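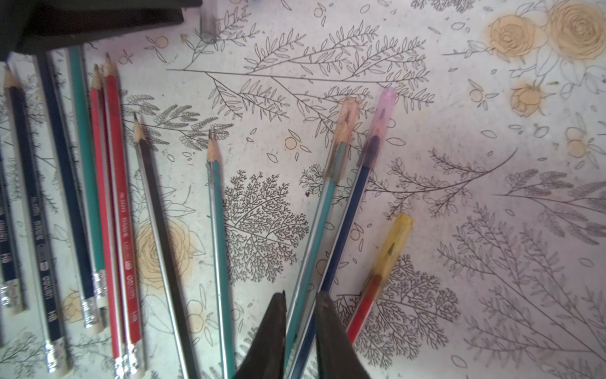 Pencils to the left, pens to the right, and the sorting has begun.

How to Sort a Pencil and Pen Stash (and Enjoy Using It Again)

By Pádraig Tierney
Posted 3 August 2022

I love a fresh pencil. I love the smell, I love the first line it makes, and I love that it costs next to nothing. What I don't love is digging through a drawer for one that writes. Last October I finally tipped out every pencil and pen in the house and found I owned 227 of them, and I was still borrowing one from my daughter to write the grocery list!

So I sorted the lot, and it was so satisfying that I now do a small version of it every couple of months. This page is the method I use. It works for a family drawer, a classroom bin, a sewing room mug or whatever you've got. Set aside an hour for a big stash. A single mugful takes less time than a cup of coffee.

What you need

A clear table, the bigger the better
A wipeable tablecloth or a few sheets of newspaper
Scrap paper, plenty of it
A good handheld sharpener with a lid
A white block eraser
A damp cloth and a dry one
Rubber bands or short bits of ribbon
Jars, mugs or a zip pouch for the finished groups
A small trash bag

I have a soft spot for my Hayes sharpener, a heavy little metal thing with two holes that I've had since college, but any sharpener with a clean blade will do. If yours chews the wood or keeps snapping the lead, the blade is dull. Replace it before you start or you'll be miserable by the fifth pencil.

Step 1. Get everything out

Go around the house first. Check coat pockets, the car, the kitchen drawer, the bottom of every school bag, and that dish by the front door. Bring the whole haul to the table in one go. If you sort the desk today and the kitchen next week, the strays sneak back in and you end up doing it twice (ask me how I know).

Tip everything out gently. Dropping a pencil can crack the lead inside the wood, and then it falls out in pieces each time you sharpen.

Step 2. Split pencils from pens

Do this fast and don't stop to test anything yet. Pencils go on the left, pens on the right. Markers, highlighters and crayons get pushed to the far end of the table for another day, and so do paper clips, hair ties and the mysterious key.

I lay the pencils side by side, all with the points facing the same way. It looks lovely, but it's useful too – you can see at a glance which ones are blunt, which are stubby and which have lost their erasers. Fan the pens out with the caps together so you can grab one, try it and put it back down without hunting for the right end.

Step 3. Group the pencils by grade

Look along the barrel for the grade. On everyday pencils it will most often be HB, which is the all-rounder and is very close to what gets sold as a No. 2. You may also find a B or 2B, which is softer and darker, or an H or 2H, which is harder and paler.

If you only have HB pencils, great, your job is done and you can skip to sharpening. If you have a mix, make little piles. My piles go to different places:

HB goes in the kitchen, the desk and the school bags.
B and softer goes in the drawing tin.
H and harder goes to the garage, for marking wood.

Don't trust the paint color to tell you the grade. Two pencils in the same color can be quite different, and a single pack of HB might come in several colors. Where the print has worn off, scribble a patch next to one you're sure of and compare.

Step 4. Sharpen in one sitting

Put the sharpener over the trash bag, hold it still and turn the pencil with light pressure. Stop as soon as the point looks right. People tend to keep going, and all that does is shorten the pencil and make a point so fine it breaks on the first word.

If the lead breaks, try a few more turns. If it breaks 3 times in a row, the lead is cracked all the way down and that pencil has had its day. Give yourself permission to toss it.

While you're at it, test each eraser on a pencil line. A hard, shiny eraser will smear gray across the paper. Rub it on an emery board or a bit of fine sandpaper and you'll often find good rubber underneath. I was ridiculously pleased the first time I did this.

Step 5. Test every pen

Take the scrap paper and draw a row of loops with each pen. Loops are better than a straight line because they show you where the ink skips.

Make three piles: writes well, writes after some coaxing, and dead. For the middle pile, scribble on the sole of a rubber shoe or on a rubber eraser for a few seconds, then go back to paper. That little bit of grip gets the ball rolling again surprisingly often. Gel pens that have been left uncapped may need the tip held in warm water for a moment and then wiped dry.

Keep the caps with their pens as you go. A gel pen without a cap won't last, so hunt for the missing ones before you give up, and borrow caps from the dead pile if they fit. The color doesn't have to match! 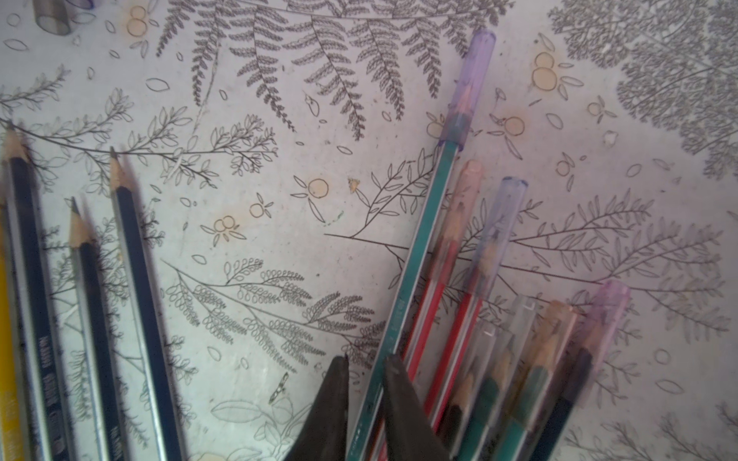 Do gel pens need to be stored point down?
Lying flat is fine for most of them. If you prefer to keep them in a cup, point down with the cap on tight helps the ink stay at the tip.

Step 6. Wipe down and bundle

Pens pick up a surprising amount of grime. Run the damp cloth down each barrel, then the dry one. For sticky label residue, a drop of cooking oil on the cloth works well. Don't soak pencils; the wood swells and the paint can lift. A quick wipe is plenty.

Now bundle. I put roughly 23 pencils in the family jar and tie up the rest with ribbon as spares. That's the part that changed things in our house, to be fair. When every pencil is out, every pencil gets lost. When there's one jar on the go and a bundle tucked away, people take better care of the ones they can see.

Step 7. Pick homes that fit how you live

Think about where you reach for a pencil, and put one there. We keep two by the phone, two with the shopping list and a jar on the homework table. The spares live in a Furnis drawer unit in the hall, in the shallow top drawer, lined with a strip of leftover wallpaper so they don't roll around every time it opens.

For travel and school, I'm very fond of the Jondow zip pouch because it stands up on its own, but a clean glasses case does the same job and you probably have one already. Put the points toward the closed end so they don't poke through the zipper.

What to do with the extras

Schools, after-school clubs and community centers are often happy to have sharpened pencils in good shape. Ask first, and only hand over ones you'd be glad to use yourself. Short stubs are perfect for board games, golf bags and garden notebooks. I keep a stub in the seed box and it has outlasted three pens.

Some office supply stores take dead pens for recycling, so it's worth asking at the counter.

Keeping it going

Every couple of months I tip out the jar, sharpen what's blunt, test the pens and top up from the spares. My youngest does the loops page and has started turning it into caterpillars, so now the pens get a very thorough test.

A few readers have asked about notebooks to go with all this. I've been filling a Zelleck one with plain pages and the paper takes both pencil and gel ink nicely, with very little showing through on the back. I'll write more about paper next time, including how to use up all those half-finished notebooks – I have a shelf of them waiting.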